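Sigita Priedītis

Sigita Priedītis is a Latvian pop singer and songwriter. She is known for her low, slightly rough voice and for dance songs that mix Latvian folk melodies with electronic beats. She began as a backing vocalist and became known to a wider public with the single "Skonon", which was played at weddings and in clubs through a whole summer before it was released on an album.

Early life

Priedītis was born in Tistport, a harbor town, where her father repaired boat engines and her mother taught in a primary school. She is the youngest of four children. At home the family listened mostly to the radio, and in interviews she has said that she learned her first English songs without understanding the words. She sang in the school choir and later studied accordion, an instrument she still plays on stage in slower numbers.

At the age of 14 she took part in a regional song contest and did not reach the final. One of the jury members, the arranger Raimonds Adomaitis, remembered her voice and invited her two years later to sing backing parts on recordings for other artists.

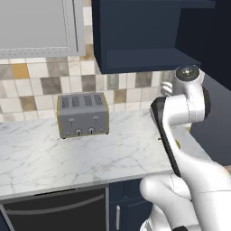

Career

Her first work as a solo singer was the theme song of a television comedy, for which her name did not appear in the credits. After this she signed with the small label Clovdale, run by the producer Darius Kļaviņa. The first two singles received little attention. The third was "Skonon", written by Priedītis in one evening and arranged by Adomaitis. The title has no meaning in any language; it is a sound which she sang in place of words in the demo, and Kļaviņa asked her to keep it.

The song was first pressed in 300 copies for disc jockeys. When the clubs started to ask for more, the label prepared a second version with a longer opening, and this is the version that is usually heard on the radio. Some critics found it too simple. Others wrote that the chorus, which is built on only two notes, was the reason for its success.

Her debut album, Pärn, followed in the next year. It contains duets with the Argentine guitarist Hernán Sotelo, whom she met at a festival where both of them had been placed on the smallest stage. Their song "Salt Road" is sung partly in Spanish and is often used to close her concerts.

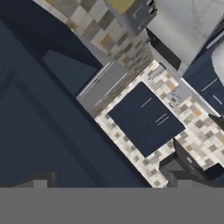

Musical style

Most of her songs are in a minor key and have a medium tempo. The verses are usually quiet, with accordion or one guitar, and the drums enter late. She has named choir music and the dance records of her older brothers as the main influences. The music writer Rosalind Nguyen-Tran has described her singing as "close to speech, until suddenly it is not."

Priedītis writes her lyrics in Latvian first and translates them herself when an English version is needed. She has said that she changes the story of a song when the translated lines do not fit the melody, so that in some cases the two versions tell different things.

Live performances

She performs with a band of five musicians. In her home town she gives one concert each September in a hall with 200 seats, where she takes requests from the audience and plays older songs that are not part of the touring program.

Discography

Pärn (album)
"Skonon" (single)
"Salt Road" (single, with Hernán Sotelo)

Page last edited 9/22/26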